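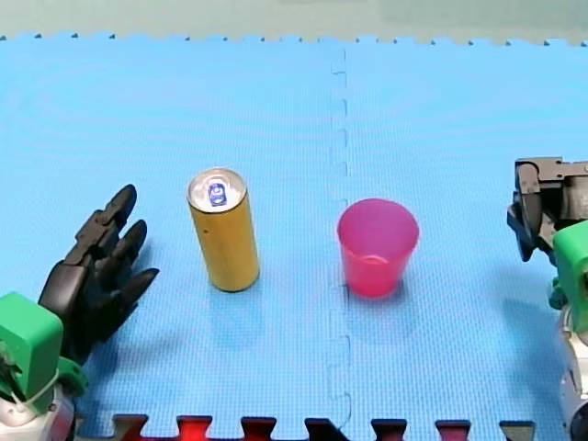
Most of what I do in a day is gather examples for a learning system, and people keep asking what that involves, so I'll put some of it in a thread. You choose a task, you do the task with the arms under your own control, the machine records it, and you do it again. The task at the moment is can and cup. There's a hand with fingers on the left arm and a plain two-jaw gripper on the right, so the can goes to the hand and the pink cup goes to the gripper. Both stand on foam mat, the puzzle-piece sort you'd put down for toddlers.

Reply 4 · Repost 11 · Like 62

2/ One example is one full go at the task, from the arms at rest to the arms at rest again. We call them takes. A good take of can and cup is short. The hand closes on the can and lifts it, the gripper picks up the cup, both get put down in their new places, arms go home, stop recording.

3/ We have 357 takes of this one so far. I've kept all of them, including the bad ones, in separate folders. The bad ones are marked with a word or two saying what went wrong. "Tipped." "Missed." "Squashed." You want short words because you'll type them a lot.

Reply 2 · Like 38

4/ The set is called Malier. All our sets get a name so that we can talk about them without reading out file paths. The one before it was Tavard, which was folding tea towels, and I don't miss it.

5/ Between takes I move things. If the can always starts in the same spot, the system learns the spot and pays no attention to the can. Then you shift it by the width of a hand and the arm reaches confidently for thin air. We found this out on Tavard, quite far in.

Reply 7 · Repost 9 · Like 84

6/ So there's a sheet of starting places. 14 for the can, the same for the cup, and you work through the pairings. Some are awkward. When the two are very close together the arms want to be in the same bit of air, and you have to send one first and hold the other back. Those takes are slow and I think they're worth more than the easy ones.

7/ The seams in the mat turned out handy for this. You can say "cup just right of the middle seam" and anyone on shift knows where to put it. We used to have tape crosses, but I took them up. I was worried the system would start looking for the crosses.

Reply 3 · Like 47

Home Explore Alerts Messages Lists Profile

8/ Someone asked why a can and a cup. They ask different things of you. The can is tall and narrow, so a nudge in the wrong place puts it over. The cup is wider at the top than at the bottom, so where you take hold of it matters, and grip too hard and soft plastic gives. It's also see-through, and see-through things are hard for cameras. I'd like the set to have some of that in it from the start.

9/ Working the fingered hand is the part that takes practice. Your own fingers do a hundred little corrections that you don't notice, and the hand on the arm only does the ones you send. New people close it too fast. I tell them to get the fingers round the can first, wait a moment, then close.

Reply 5 · Repost 6 · Like 71

10/ The gripper is easier. Open, line up, close. Most people are fine with it by the end of a morning. Doing both at once is where it comes apart, because you watch one side and the other drifts.

11/ My best day on this set was 105 takes. I wouldn't recommend it. I looked back through them afterwards and the last stretch was sloppy – reaches cut short, the cup let go a bit early so it dropped the last little way. All of them did the task, so on paper they passed. I threw a good few out.

Reply 8 · Repost 13 · Like 96

12/ That's the bit I'd want anyone starting out to take seriously. The system copies what you do, including what you do when you're tired. If you drop the cup from a small height every time, you'll get an arm that drops the cup from a small height.

13/ We now stop after 3 spoiled takes in a row and go and do something else. Elis Skyrme brought that rule in and there was some grumbling, mine included. The folders have been tidier since December, which is when it started.

14/ On variety in how you do it: we argue about this. Elis wants everyone to approach the can from the same side, so the takes agree with each other. I'd let people come at it however is natural, within reason. For Malier we went Elis's way. For the next one we'll try mine and compare.

Reply 12 · Repost 4 · Like 58

15/ A question from the replies about failures. Yes, we do record some recoveries on purpose. Reach, miss, back off, reach again, lift. Those go in the good folder with their own tag. An arm that has only ever seen clean reaches has no idea what to do after a bad one, and it will just carry on with the rest of the motion holding nothing.

16/ What we write down for each take: who was on the arms, which starting places, which objects, light on or blinds open, good or bad, and one line of notes if there's anything odd. The form is called Maddocks, after an older form it replaced that nobody here remembers.

Reply 1 · Like 29

Search posts Clear Recent searches

17/ The light one got added late and I wish it hadn't. In the afternoon the shadows on the mat move round and get longer, and for the first part of the set we have no record of which takes were which, apart from the clock time. I've been filling it in by eye, a few folders at a time.

18/ Next up is Tanico, same two arms, more objects. I've got a shelf of candidates and a list of rules for what gets on it. Nothing that breaks, nothing that rolls away for ever, nothing I can't buy a second one of when the first gets dented.

Reply 6 · Repost 2 · Like 44

19/ I'll post again when we've trained on the full Malier set. If you do this sort of work and you've settled the same-side question one way or the other, I'd like to hear how many people you had on the arms when you did it.

Reply 15 · Repost 7 · Like 69

Show more replies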